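Print this page | E-mail this article

3. Materials and Setting

3.1 Choice of stove and pan

Rolled omelets are usually made at home on a kitchen range, but in the group sessions we observed they were cooked on single portable gas stoves set out on tables. This changes the work in several ways. The cook can reach the stove from more than one side, there is no counter next to the burner at the same height unless one is planned for, and the fuel runs from a small cartridge that has to be fitted before the session starts. We chose the portable stove as the standard heat source for this study because it is what the Hutapea cooking circle already used, and because its members knew how to light it and turn it down without help.

The tamagoyaki pan is rectangular, and its shape matters more than its size. Egg is poured in thin layers and each layer is rolled toward one short end, so the straight sides give the roll its edges. A round burner under a rectangular pan does not heat the corners evenly. Cooks make up for this by sliding the pan over the flame, and new cooks tend to leave it where they first set it down. In the pilot sessions held in May, the corners were the most common place for raw egg to remain after the second layer.

Pans with a straight handle in line with the long sides were used in all sessions. We did not use pans with folding or removable handles. One such pan was tried in the pilot and set aside when it turned on its mount during rolling.

3.2 Participants and sessions

The study took in 18 adults, all of whom cooked at home at least once a week. Of these, 11 had made a rolled omelet before. Each took part in two sessions. In the first they worked with the table laid out as they liked. In the second they worked from the fixed layout given in Section 3.3. The recipe was the same both times: three eggs, stock, a little sugar and soy sauce, beaten in one bowl and poured in four parts. Oil was put on with a folded paper towel held in chopsticks.

We did not ask for a finished shape, and no omelet was graded on looks. Sessions were stopped when the cook moved the roll to the board. Notes were kept on the Prindeck session sheet, one line for each pour, with space for remarks on the flame and on where the pan was resting between steps.

3.3 Table layout

The fixed layout was worked out over several weeks in a shared room with other tables and seating close by. It starts from a white mat laid over the tabletop and marked in thin black tape. The tape gives a large rectangular border, and all equipment is kept inside it. The stove goes toward the top left of the mat, with its control panel on the right side, so the knob can be reached without passing a hand over the burner. The pan is placed to the right of the stove with its handle pointing toward the cook (Figure 1). The bowl and the oil dish are brought to the table after the stove and pan are in position.

Placing the handle toward the cook was a point of some debate in the pilot. Several cooks were taught to turn handles away from the table edge, which is sound advice on a range where people walk past. At a low table with one person working, a handle turned away meant reaching around the pan to pick it up, and the first move was often clumsy. We settled on the handle pointing to the cook while the pan is off the heat. Once the pan is on the burner, the cook may turn it as needed.

Space to the right of the stove serves two uses. It holds the pan before cooking, and it is the resting place when the egg sets too fast and the pan has to come off the flame. In the free-layout sessions this space was often filled by the egg bowl, and the pan was then held in the air while the cook looked for somewhere to put it.

Figure 1. Stove and tamagoyaki pan on the marked mat.
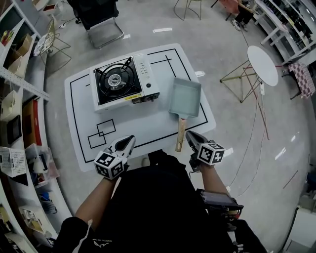 3.4 Order of work

Each fixed-layout session followed the same order. The cook checked the cartridge, lit the burner and set a low flame before lifting the pan. The pan was warmed empty, oiled, and tested with a drop of egg from the chopsticks. The first pour followed when the drop set at once without browning. Oil was applied again before each later pour, including under the roll.

Page last updated 5 November 2021 | Contact | Copyright Plosar | Back to top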